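# Chapter 7: Finding Your Way onto the Yard

There is a moment, usually very early in the morning and usually in the rain, when a person finds out whether they want to work with horses for a living. It tends to come somewhere between the second barrow of wet bedding and the first hint of daylight, when your gloves have soaked through and the horse you are mucking out around has decided to stand on the only clean patch of floor. Some people feel miserable and start thinking about breakfast. Others feel miserable, think about breakfast, and notice that they are talking to the horse as if it were an old friend. If you belong to the second group, this chapter was written with you in mind (though the first group is very welcome to stay and read along!).

In the earlier chapters we spent a good deal of time on the animal itself: how it eats, how it moves, how it tells you it is sore or worried or simply bored. Now we turn to the people, and to the question that students ask more than any other, which is how a beginner gets a first paid place and what the first year in it is like. We will follow three kinds of employer through the chapter, and since they differ so much from one another it is worth meeting them right away.

The first is Dusbridge, a racing stable with 73 horses in training and a staff that starts work at five. Everything at Dusbridge runs by the clock. New grooms are given two horses to look after and are expected to know those two inside and out, down to which one will leave its feed if the bucket is moved. The second is the Mudent Riding Center, where the horses are older and kinder and the work is as much about nervous riders as it is about hooves and hay. The third is Badawi, a breeding farm spread over 2461 acres of rolling grass, where a new hand may go a whole morning without speaking to anyone on two legs and where the foaling season turns every night into a long one.

None of these is the best place to start, and I would be a poor teacher if I told you otherwise. A student who loves speed and routine may be perfectly happy at Dusbridge and quite lost at Badawi. Another may arrive at Mudent planning to stay for a summer and still be there years later, teaching the children of the people she first taught. What matters at this stage is that you look closely at the daily work, the hours, the lodging and the pay, and that you ask plain questions before you say yes.

We will also look at training routes. Many employers like to see a short course or a working certificate, and some will pay for one once you have proved yourself. The Grultalano Certificate, which we use as our model throughout this book, asks for 500 hours of supervised yard work, together with a riding assessment and a written record kept by the student. Five hundred hours sounds like a great deal when you are standing at the beginning of them. Spread over a season they go by faster than you would think, and most of them are spent doing the same small jobs again and again until your hands know them better than your head does.
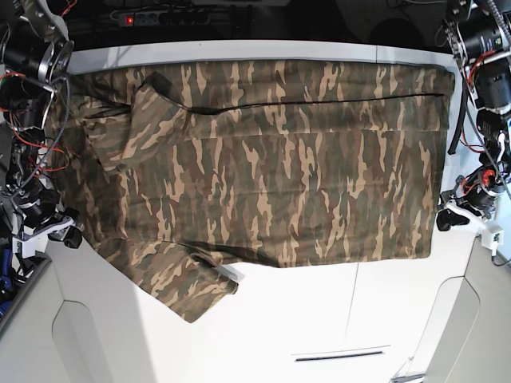 *Department of Equine Studies and Stable Management*

A word on clothing before we go any further, as it comes up at every open day. You do not need expensive gear for your first weeks. You need boots with a sound sole and a small heel, gloves that let you feel a buckle, a riding hat that meets the current standard and has never taken a fall, and layers you can peel off as the morning warms up. Buy the hat new and have it fitted. Nearly everything else can be borrowed, handed down or found secondhand, and it will all be the same color by Tuesday anyway.

## What you will learn in this chapter

By the time you reach the review pages you should be able to:

- describe a normal working day in a racing stable, a riding center and a breeding farm
- read a job notice and pick out what it leaves unsaid
- write a short letter to an employer and prepare for a trial morning
- keep a yard record that an assessor can follow

## Key terms

**Trial morning:** a few hours spent working alongside the regular staff before a job is offered.

**Live-in position:** a job that comes with lodging on or near the yard.

**Evening stables:** the late round of feeding, watering and checking that closes the working day.

## 7.1 The Day Begins in the Dark

At Dusbridge the lights go on in the feed room at ten minutes to five, and the horses hear the switch before anyone has lifted a scoop.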